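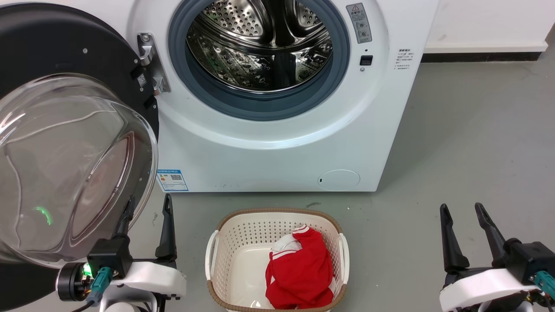 Front loader with the door open, dark gray item still in the drum

To: Nalthorpe Homes list
Subject: Re: Water bills, shared meter, and what we do in March

Rania Akl wrote:

> Hi all. I got the new water bill notice and my share went from 63 dollars
> to 105 dollars. I live alone and I was away for part of the billing
> period. I don't understand how my share can go up that much. Is there a
> leak? Did the rate change? And can somebody explain how the bill is
> divided, because I have lived here four years and I still don't know.
>
> I'm also wondering if we should all get our own meters. My sister's
> building over in Bondollow did it and she only pays for what she uses.
>
> Rania

Rania, I'll answer these in order. I have the last two years of bills in a folder, so I went through them last night.

Is there a leak? I think there was one, and it may be fixed now. The main meter is in the box by the east gate. I read it at 11 at night and again at 5 in the morning, and it had moved much more than it should have with everyone asleep. I did the same thing after the toilet in the downstairs unit of Building C got a new flapper, and the overnight reading dropped a lot. It did not go to zero. Somebody could have been up running water, or there is another slow one somewhere. I'll do two more night readings and post them here.

Please check your own toilets. Put a few drops of food coloring in the tank, leave it for 20 minutes without flushing, and look in the bowl. If there is color in the bowl, the flapper is leaking. The hardware store on Farah Street has them. Take the old one with you. There are two sizes and they look nearly the same on the shelf.

Did the rate change? Yes. The water rate went up a little and the sewer rate went up more. Sewer is the larger part of our bill, and it is figured from the water we use, so a leak gets charged twice. The rate change by itself would not take you from 63 to 105. Most of it is usage.

How is it divided? The bill comes to the association as one amount. The fixed charges are split evenly by unit. The rest is split by the number of bedrooms. It is not split by how many people live there or how much anyone uses. So you pay the same as a two-bedroom with four people in it, and yes, that has come up before. The method is in section 9 of the rules and it takes a vote of the owners to change it.

Own meters. We had a quote from Tridico two years ago. It was 700 dollars a unit for the units where one pipe feeds everything. The trouble is that only Buildings A and B are plumbed that way. In C and D the kitchens and bathrooms are on separate risers, so each unit would need two or three meters, and they would have to open walls to get at some of them. They didn't give a firm price for that part. I would expect the whole quote to be higher now.

There are cheaper things we could do first:

1. Change the split so it goes partly by the number of people. It costs nothing but we would need an honest count every year, and people move in and out.

2. Put one meter on each building. That would at least tell us which building has a leak. I asked about this by phone and was told it could be done in a day with the water off for part of it.

3. Fix the irrigation. The timer on the north strip is still set for summer and I don't have the key to the cabinet. Whoever has it, please write to me off list.

I would do 3 right away and vote on 2. I'm less sure about 1. The last time we talked about it, the meeting went past 10 and we didn't get to the roof.

About laundry, as two people asked me if they should stop washing at home. No. My washer's manual says a normal load takes less water than I guessed, and a running toilet will go through that in no time. Wash full loads if you can and leave it at that. If you have the older type that fills to the top, it does use more, but I would not buy a new machine over this bill.

One more thing on the bill. It lists a "service adjustment" of 151 dollars for the whole property. I called and waited on hold for a long time, and the person I got could not say what it was for. She opened a ticket. If it gets credited, it will come off the next bill and everyone's share will go down by a small amount.

Rania, until the leak question is settled I think you should pay the amount on the notice, so you don't get the late fee. If we find that part of it was charged wrong, it will be credited to you like everyone else.

The owners meeting is in March. If you want the meters or the split on the agenda, reply to the list and say which one. Please change the subject line if you are writing about parking.

Ed
Building B, upstairs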